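The grippers at Asby live on a shelf by the door, and the first thing Danai Tsakiris does with me is take a pair down and make me squeeze the triggers. "Feel that? The left one's stiff," she says. I can't feel anything, but I nod (I'm a coward). She looks after the whole Skeranano kit, which learns housework from people doing housework, and she has been at it since January.
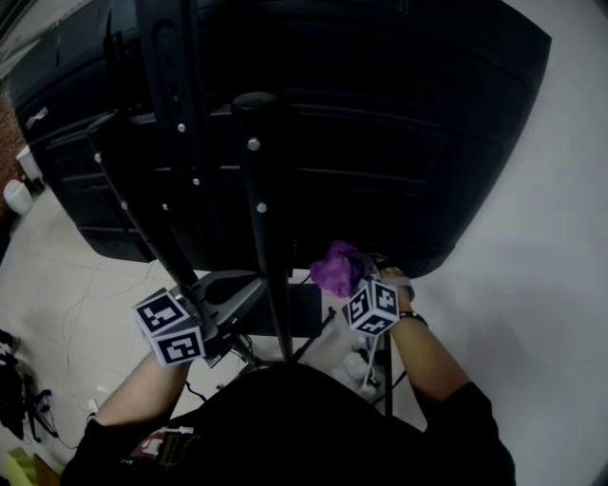
Two grippers, two marker cubes and one purple cloth, put to work on the office chair.

Most of her day goes on the cubes. Every face carries a printed black pattern, and the software works out from those where each hand is, so a smear of polish or a lifted corner can spoil a whole morning. She wipes them down every 50 runs and keeps 24 spare labels in a biscuit tin — I counted myself lucky to be offered the biscuits instead.

Then there's the trigger spring, a fiddly little thing made by Pruvost that lasts more than 4 weeks if you're kind to it. Danai does the swap with a jeweller's screwdriver and a lot of muttering! 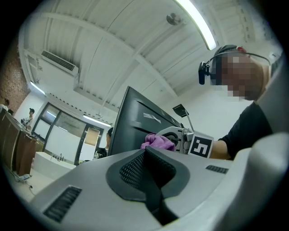 Jaw grip is what she's fussiest about, and I soon see why. Too loose and the cloth slides out, too tight and the loop at the tip starts to bend. The back of a computer monitor makes a decent test, with the cloth bunched up in the jaw and pressed against the casing, and she listens for the motor-free click of the linkage as she lets go. Mine clicked twice. "Back on the bench with that one," she said, and off she went to find her screwdriver.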